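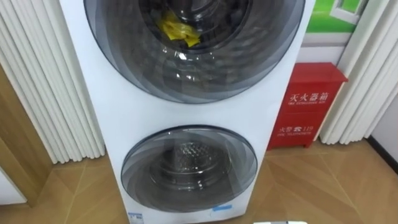
Wäscherei im Wohnheim wird auf Automatik umgestellt, was wird aus unseren Stunden?

Loan Ninh
gefragt am 26. April

Hallo zusammen,
ich arbeite in der Hauswäscherei eines Wohnheims in Stenden. Wir waschen Bettwäsche, Handtücher und Lappen für zwei Häuser, dazu Kleinkram in den Geräten auf der Etage, also so ein Turm mit zwei Trommeln übereinander. Im Februar hat uns die Leitung mitgeteilt, dass ein System namens Primow kommt. Es soll die Maschinen be- und entladen, die Programme selbst starten und die Wäsche nach Farbe sortieren. Betreut wird das von der Firma Hindidmont.

Bei uns sind 11 Leute beschäftigt, die meisten in Teilzeit. Gekündigt werden soll keiner, heißt es. Es wurde aber schon gesagt, dass sich die Aufgaben ändern und der Frühdienst anders besetzt wird. Schriftlich haben wir nichts. Hat jemand so eine Umstellung schon mitgemacht? Was bleibt an Handarbeit übrig, und worauf sollten wir vorher bestehen?

Gadisa Woldemariam
Ich arbeite in einer Hotelwäscherei, bei uns läuft eine ähnliche Anlage im zweiten Jahr. Anderer Hersteller, aber die Abläufe dürften vergleichbar sein.

Das Be- und Entladen klappt bei gleichförmiger Ware gut. Handtücher und Laken sind kein Problem. Schwierig sind einzelne kleine Teile. Wenn ein Lappen hinten an der Trommelwand klebt, wird er gern übersehen und läuft beim nächsten Programm mit. Bei uns war das einmal ein farbiges Putztuch zwischen weißen Bezügen. Seitdem schaut vor jedem Kochprogramm ein Mensch in die Trommel. Das war vorher nicht eingeplant und kostet Zeit, die im Dienstplan erst nach langem Hin und Her auftauchte.

Weniger geworden ist das Heben. Mein Rücken merkt das deutlich. Mehr geworden sind die Störungen: Tür nicht richtig zu, Flusensieb voll, Sensor verschmutzt. Dafür braucht man Leute, die eingewiesen sind, und zwar in jeder Schicht. Anfangs konnten das bei uns nur zwei, die wurden dann auch im Frei angerufen.

Ich würde vorher klären:
Wer quittiert Störungen, und wird das anders bezahlt?
Zählt die Einweisung als Arbeitszeit?
Was wird über die einzelnen Beschäftigten gespeichert? Unsere Anlage schreibt mit, wer sich wann anmeldet.
Wie wird gewaschen, wenn das System steht?

Falls ihr einen Betriebsrat habt, geht sofort hin. Bei technischen Einrichtungen, mit denen sich Verhalten oder Leistung überwachen lässt, hat er ein Mitbestimmungsrecht (§ 87 BetrVG). Bei kirchlichen oder öffentlichen Trägern gelten eigene Regelungen, da fragt ihr die Mitarbeitervertretung oder den Personalrat.

Phúc Triệu
wird bei euch genauso laufen wie überall, erst heißt es keiner muss gehen und dann werden die befristeten nicht verlängert. würde mich schon mal umsehen

Hiếu Sầm
Ganz so schwarz sehe ich es nicht. Bei Đỗ, wo ich vorher war, wurde die Sortierung umgestellt und die Stundenzahl blieb gleich, allerdings fiel der Frühzuschlag weg, weil die ersten Ladungen ohne Personal liefen. Rechnet euch das rechtzeitig aus. Und lasst die kleinen Geräte auf der Etage aus dem Vertrag heraus. Bei einem Turm mit wenigen Teilen darin ist man von Hand schneller, und die obere Trommel war bei uns für den Greifarm ohnehin schlecht zu erreichen.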